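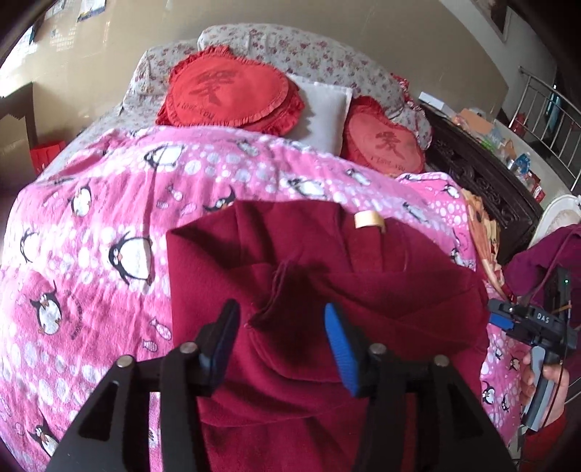
Teaching Weight

The Drarisier came on a Wednesday in a flat box that needed two people to lift and only had me. I got it up the stairs one step at a time. Flarka, the firm that makes it, had offered the paper a month's loan, and my editor passed it to me on the grounds that I had done the dishwashers.

I review household things for a regional paper. It has a page for them near the back, between the gardening and the crossword. I don't usually have strong feelings about what I review. A kettle is good or it leaks.

The Drarisier was sold as a folding service. You paid for two hand-held grippers, which you kept for the teaching period, and after that Flarka sent round a pair of arms on a stand. The arms folded your washing. The selling point was that they folded it your way. Other folding machines had one method and everything came out like a shop display. With the Drarisier you took the grippers and folded your own clothes with them, over and over, and the arms learned from what you had done. The leaflet asked for 200 folds.

I was living at my mother's that winter. She had been moved to a ground-floor place in Komavura in the autumn, and the house was to be sold once I had emptied it. So I did the review in her bedroom, on her bed, with what was left in her drawers. My own clothes were mostly in boxes, and I don't fold them anyway.

The grippers were heavier than they looked on the leaflet. You held each one by a handle, and when you squeezed, two padded fingers came together at the far end. A cable ran from each. For the first hour I couldn't pick up a sock. I would close on it and lift and find I had the bedcover as well. I wrote in my notebook, "Like eating peas in mittens," and then crossed it out, as I had used it for a set of salad servers the year before.

By the second evening I could do towels. By the end of the week I could do pillowcases and vests, and I had stopped looking at my hands. There was a small light that went green when the thing was recording. After every fold I shook the item out and started again. I kept the tally in pencil on the back of the leaflet.

It was the maroon sweater that gave trouble. It was a fleece, thick and soft, and it clung to the blanket underneath, which was also soft. When I pulled a sleeve across, the whole body came with it. When I let go it sprang back a little. I did it a great many times and none of the folds were the same.

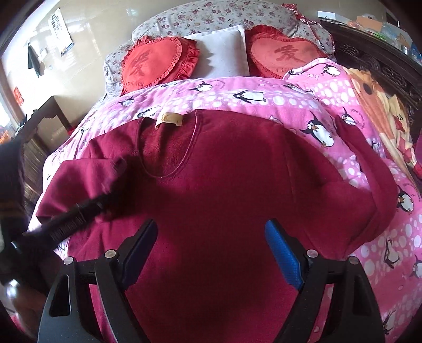 The maroon sweater laid out on the penguin duvet, the gripper open over it.

I rang the Flarka helpline. A young man answered. He asked which garment, and I told him, and he asked what was going wrong.

"It's different every time," I said.

"That's all right. It can average."

"I don't want an average. I want it to come out right."

He was quiet for a moment and I could hear typing. He asked me what right looked like. I said it should be long and narrow, so it would go in the drawer on its side. He said that was very clear and he would make a note. Then he asked if that was how I normally folded it.

I said it wasn't mine.

"Whoever normally folds it, then," he said. "It does work best if they do the teaching. The leaflet does say."

The leaflet did say. It was on the last page, under the part about batteries.

I had been folding my mother's clothes the way I thought she folded them. I had grown up in that house and had taken finished piles off the end of that bed for eighteen years, and I knew what they looked like. But I had never watched her do it, or if I had I hadn't kept any of it. I knew the long narrow shape. I didn't know which sleeve went first.

On Saturday I drove over to Komavura. It's less than an hour if the bridge is open. She was in the day room with the television on and her back to it. I had brought the sweater in a carrier bag, and I put it on her lap and asked her to fold it for me.

"What for?" she said.

"For work."

She thought that was very funny. She told the woman in the next chair that I was paid by a newspaper to have my jumpers folded. Then she turned the sweater over on her knees, with no table or anything flat to work on, and it was done before I had got my notebook open.

"Again," I said. "Slower."

She did it again at exactly the same speed. I asked her which sleeve she did first and she said she didn't know, whichever was there. I asked how she got the fleece to stay down. She said, "You lean on it."

I asked to see it once more and she said no, her tea was coming. She kept hold of the sweater. When I asked for it back she gave me a look, and then she handed it over, still folded, and told me there was a bag of cherry sweets in the glass dish by the bed and I was to eat them before they went off.

I drove home with it on the passenger seat. I didn't want to unfold it, which was silly, as the whole job was unfolding it. I put the car radio on. The bridge had gone up and I sat in the queue with the engine off, and I looked at the thing and tried to work out from the outside how it had been done.

That night I started the sweater again. I leaned on it. You can't lean with a gripper the way you lean with a forearm, but you can close the fingers and set the tips down and put your shoulder behind them. I pressed the fold at the hem and then further up, and waited, and let go. It stayed. I did it again and it stayed.
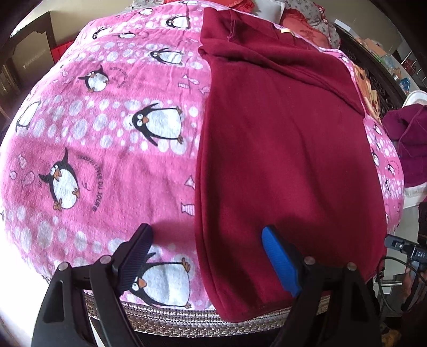

Folded lengthwise, with one pad down near the hem.

I did it until past midnight. The last of the 200 was the sweater. I hadn't planned it like that, it was just on top.

Flarka took the recordings and said the arms would follow in 11 days. They came on the ninth. Two fitters carried the stand up to the bedroom and bolted the arms to it, and one of them asked me to sign for the carpet. They were polite and had obviously been told I was from a newspaper. They stayed for the first run.

I put down a towel and it folded the towel. I put down a vest and it folded the vest. The movements were slow, with small corrections in them, and it took me a while to see that the corrections were mine. It came in towards a corner, stopped a little short, and then went in lower. I had done that from the first day, after all the times I had picked up the bedcover. I hadn't known I was still doing it by the end.

"It's got your manners," one of the fitters said.

I put down the sweater. The left arm brought its sleeve in and the right arm brought the other. Then the body was turned over lengthwise and the pads went down on the hem and pushed, and stayed there. It waited about as long as I had. The fitter looked at his colleague.

"Is it stuck?" I asked.

"No," he said. "That's in the data. Someone's taught it that."

It let go and the sweater was long and narrow on the bed, very slightly crooked at the collar end.

I wrote the review over the weekend. I gave the Drarisier three stars out of 5. I said that the grippers were tiring for anyone with bad wrists, that the helpline was good, and that the stand took up more floor than most bedrooms have. I said that the price would make sense for a small hotel and for very few homes. I compared it with the Oakley, which is cheaper and folds everything into the same square, and I said that most readers wouldn't mind a square. I said it was important to read the last page of the leaflet.

My editor cut the part about the leaflet to make room for the prices. He also asked if I wanted the loan extended, as Flarka had been in touch and seemed pleased to have got three. I said no. The house had a buyer by then and there were only the curtains left to take down.

The fitters came back for the arms in January. I had the grippers ready in their box, with the cables wound up. One of them asked whether I wanted the recordings wiped or kept. If they were kept, he said, they would go in with everybody else's and help the next version with fleece.

I asked whether you would be able to tell which were mine.

"Not once they're in," he said. "It'd just be a bit better at jumpers."

I said they could keep them. He ticked the box and gave me the pink copy. When they had driven off I went up and got the sweater out of the drawer, where it had been lying on its side. I put it in the carrier bag with her slippers and the radio she'd asked for, and then I went round the house turning off the heaters.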